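4.3 Calibrating the marker cubes in Trotach

Do this section after you install the Trotach tracking service and before you record the first task. You need both hand-held grippers and the table you will work at.

1. Start the service and open the Jolis panel. Wait until the status line shows READY.

2. Enter the size of the marker cube in the field "Cube edge". Measure the printed pattern, not the plastic body.

3. Hold one gripper in each hand with the marker cubes up. Press L for the left one, then R for the right one. If you exchange them by mistake, the software will accept it, but all poses will be mirrored.

4. Choose a basket or a box that needs two hands. Press it lightly from both sides and keep still until the counter reaches 2,000 samples.

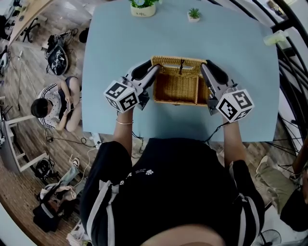

Katsuhiko Tsuchiya writes that on his bench the counter stopped at 17 every time, and that it ran to the end only after he turned down the exposure in the Bellini driver. He also asks for a warning sound when the samples stop. We have put this on the list for the November release.

5. Read the value "Pair error". It must be below 2 mm. If it is higher, repeat from step 3 with slower hands.

6. Save the profile with a new name. The profile "Eta" is the factory one and it can not be overwritten.

Note: The relative pose of the two grippers is computed only when both cubes are visible. When one cube is hidden, the panel shows the last good pose in gray. Gray poses are not written to the log.

Caution: Do not change the camera focus after step 6. The saved profile becomes invalid, and the software does not detect this by itself.

If the status line goes back to WAIT during step 4, check first the camera cable and then the light over the table. Reflections on the printed patterns are the usual reason.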